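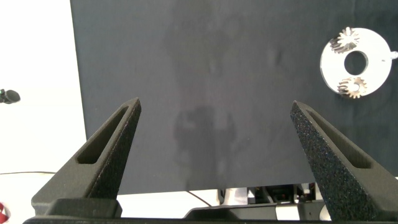 A white disc with two small metallic gears, against dark gray fabric.

STILLDALE – The repair workshop at Batby Hall has opened a small display about gears, and visitors can see it every afternoon until the end of April.

The display was prepared by Cempaka Krishnan and Chin-lung Fung, who teach the evening course in clock and toy repair. They have put together old parts from the workshop drawers, together with drawings made by their students.

One of the pieces is a flat white disc with a round hole in its center. Two gears with sharp teeth are attached to its face, one near the upper rim and the other close to the bottom. Dark cloth hangs behind it as a plain background.

"People know the word gear, but many of them have never looked at one from near," Krishnan said. "On a dark cloth you see every tooth. I wanted the children to stop and look."

The workshop started its parts collection after the Majimbun toy shop closed and gave away what was left in its back room. Students have sorted the parts during the winter, and the list now has 3,674 entries. Of these, 1,637 are gears and wheels – the rest are springs, screws, pins and covers. Only a small part of the collection is on show.

Fung said that choosing was the slow part of the work. He and Krishnan wanted pieces which are different in the shape of the teeth, and they did not clean them too much.

"If you polish everything, it all looks the same," he said.

The opening evening had 83 guests, according to the hall. Melati Tambunan came with her two sons and stayed until the lights were turned off. Her older son has now asked to join the course, but students must be 14 or older.

"He has two years to wait, so we will have to open some old clocks at home," she said.

Groups of up to 12 people can book a guided visit in the morning. Entrance is free, and the door on the garden side should be used while the front steps are under repair.

The workshop also accepts old clocks and wind-up toys, working or broken. They can be left at the front desk between 2 p.m. and 6 p.m., with a note that says what is known about them.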